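A Morning at the Comis Simulation Lab

Search this site Search Enter keywords

Comis opened its software floor to visitors in November, and I went along with a group of integrators and two people from the trade press. The company writes control and planning software for two-armed robots with five-fingered hands. Most of the development is done in simulation, so the tour was mainly desks and screens.

Pallavi Katiyar, who leads the planning team, met us at the door at 9:30 and took us straight to the kitchen project. The team calls its simulator Karner. It renders a kitchen counter from the robot's point of view, and the policy under test gets that view plus the joint positions. Everything else it has to work out for itself.
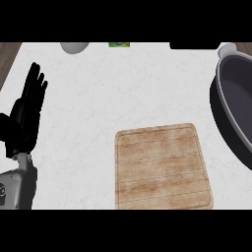

Each night the cluster runs 400 episodes of every task in the kitchen set. Object positions are shuffled at the start of each one, and the results are sorted by where the episode failed: perception, reach, grasp or placement. Katiyar said the sorting took longer to write than the planner did. Before that, an engineer had to watch recordings and type up notes, and two engineers would often give the same failure different names.

We then sat down with Dwynwen Probert, who looks after grasp control. She opened a run and stepped through it slowly with the contact forces plotted in a second window. Her controller, Conent, takes over from the planner when the hand is close to its target - 6 centimeters in the current build. From there it closes the fingers one at a time and stops each one at a force limit.

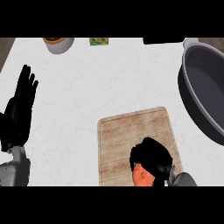 Rounded food items are a large part of her test set. A hand that closes too fast pushes them away, and one that closes too slowly runs into the time limit. The last full release passed 84 percent of its grasp tests. Probert would like that higher before the next hardware trial, and she has 594 failed grasps tagged for review.

The idle arm came up in questions. One integrator asked if it was planned for at all when a task needs only one hand. It is, Probert said. Both arms go through the same collision checker, which is called Sisodia, and the unused one is given a hold position that the planner can change if it gets in the way.

I asked how well the simulated forces match the real hand. Katiyar said free motion matches closely and contact is still off, mostly at the fingertips. They retune the friction values after every hardware session.

The tour ended at noon with coffee and a short talk on licensing. Karner is not for sale. Conent will be offered to integrators, with a price to follow.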